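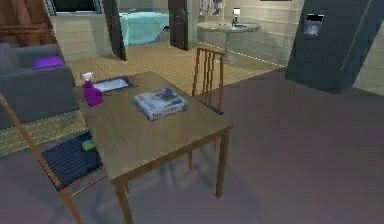
Figure 1. Simulated apartment used for teleoperated table tasks: flat box, spray bottle and sponge.

Projects > Polenano > Reports to Funder > Progress Report 2

Overview | Work Packages | Data | Reports | Contact

Polenano: Teaching Household Tasks by Remote Control
Progress report to the Osagie Fund
Submitted by Régis Besson, May 13, 2018

1. Status

Work packages 1 and 2 are complete. Work package 3 (operator demonstrations in simulation) is in progress and on budget. Work package 4 (transfer to the physical arm at Clavthorpe) has not started and will begin one month later than planned. The reasons are given in section 4.

2. Work in this period

The simulated apartment is now the standard setting for all demonstrations. It contains a living area with a table, two chairs and a sofa, and opens onto a bedroom and a bathroom. All tasks in this period take place at or near the table. Objects are placed at the start of each episode by a script written by Lumturie Kneževič. The script can put an item on the tabletop, on a chair seat or on the sofa. In the layout of Figure 1 the green sponge starts on the seat of the near chair, partly under the table edge, and the flat box lies on the tabletop at an angle.

Operators drive the simulated arm with a hand controller and a foot pedal. The pedal freezes the arm while the operator repositions the hand. Each episode is one task from start to finish, recorded with joint positions, gripper state and the operator's commands. Three tasks were recorded:

Task A — pick up the spray bottle and set it down at a marked spot.
Task B — bring the sponge from the chair to the tabletop.
Task C — turn the flat box until its long side is parallel to the table edge.

Operators recorded 756 episodes. After review by Eugénie Hervieu, 423 were accepted for training. Most rejected episodes came from Task B. The arm has to reach past the table edge to get to the seat, and operators tended to stop halfway, back out and try again. These episodes are kept in a separate folder and may be of use later as examples of recovery, but they are not counted as deliverables.

3. Results

A first policy was trained on Tasks A and C only. Task A is reliable when the bottle starts upright and clear of other objects. It fails when the bottle is within a gripper's width of another item, mainly because few demonstrations cover that case. Task C works for small rotations. For large ones the policy pushes the box toward the table edge and does not correct. Operators handled the same situation by pushing from alternate sides, and we are checking whether the recorded camera view shows enough of the box for the policy to learn this.

No policy has been trained for Task B. The accepted set contains 214 episodes for Task A and far fewer for Task B, and training on so uneven a set was judged a poor use of compute.

4. Deviations from plan

The controller software supplied by Cusent dropped commands when two operators were connected at once. Jacqueline Tanguy traced the fault to a shared buffer and wrote a workaround, which cost 17 working days. Sessions have since run with one operator at a time — slower, but the logs are complete.

The Task B instructions were also rewritten. Operators now approach the chair from the open side and may move the wrist before the pedal is released.

5. Next period

Ohemaa Akolgo will train two more operators and take over scheduling. Recording of Task B resumes under the new instructions. The table height at Clavthorpe will be measured and the simulated table adjusted to match. First trials on the physical arm are planned for November. No change to the total budget is requested; we ask that the unspent travel line be moved to operator hours.

Filed under: Progress Reports, Teleoperation, Simulation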